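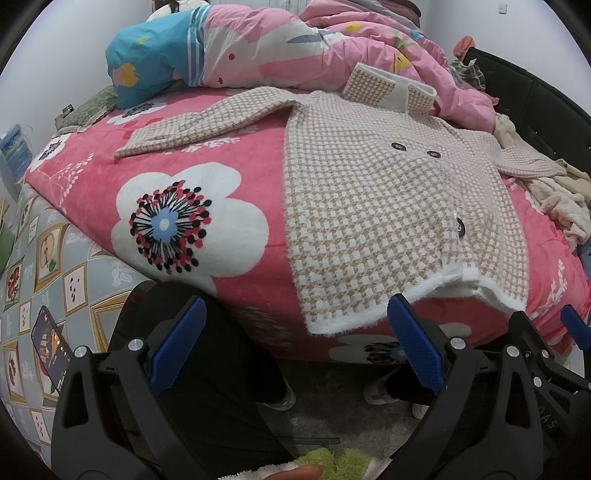

Coat folding, hem first. Pink blanket is the test bench 🧥

**1/** Small update on the home build. I moved from towels to real clothes this month, and the coat is the hardest piece until now. Knit body, furry trim on the hem, sleeves that go where they want. Long post, sorry, I will cut it in parts.

**2/** For new people here: I am building a two-finger gripper that I hold in the hand. I do the folding myself with it, it records, and later the arm in my workshop should learn from the recordings. The arm is called Porine. It is not ready for coats. It is barely ready for a dish towel.

**3/** The blue pads are version four. The first ones were flat and the fabric slipped out each time I pulled sideways. Yutong Xia told me to try a texture, and she sent me her file for the mold. I changed the depth of the lines a little and poured them in the kitchen in February. My family did not enjoy the smell.

**4/** Fur trim is a strange material for a gripper. The fingers close on the hairs and you think you have the hem, but you only have the hairs. Then you lift and the coat stays on the bed. So now I go in lower, press down on the blanket a bit, and close slowly. When I do this I catch the knit edge also.

**5/** Closing force: I use a spring in the handle, no motor on this one. I bought springs from Wiriya in two strengths. The soft one is nice for T-shirts. For the coat I need the stiff one, and after one hour my thumb is complaining.

**6/** Count so far, for those who asked: 783 recordings in total, and 50 of them are with the coat. I threw away many more than that. If I drop the hem and pick it again, I keep it. If I use my other hand to help, I delete it. This was the hardest habit to break!

**7/** My order for the coat, at the moment:
- both sleeves open to the sides
- hem up to the middle buttons
- left sleeve in, then right sleeve in
- collar side down over everything

I am not sure about the last step. The collar is stiff and wants to stand.

**8/** Somebody asked why I work on a bed and not on a proper table. The bed is soft, so the fingertips can push in and go under the cloth. On my workbench the fingers hit the wood and the screws get loose. Also the arm must work on a bed one day, so I prefer to have the problem now.

**9/** Another question was about the pattern. Yes, pink with big white flowers and a checked coat on top is a lot for the software. Charoen Sriwong looked at my first results and said the cloth mask was taking blanket flowers as part of the coat. I could buy a plain gray sheet. But which home has only plain gray sheets? I will keep the flowers and see.

**10/** About the screws. The silver ones in the fingers are M3, with a drop of thread glue. Before the glue, I lost one inside a sweater and found it with my foot.

**11/** Print settings, copy if you want: black PETG, four walls, fingers printed lying on the side. When I printed them standing, they broke between layers at the screw holes. Sombat Sukprasert had the same break on his, so it was not only my printer.

**12/** Next on the list is a thinner fingertip. I want to go between two layers of cloth without lifting both. Raíssa Aguiar made one with a small step at the front and promised to bring it to the Jaltton workshop. If it works on the coat, I will put the file online with the others.

**13/** Edit, because two people wrote to me: no, the coat was not damaged. I checked the trim after and it only needed a brush. The blue pads collect the hairs, though. Sticky tape cleans them well, water does not.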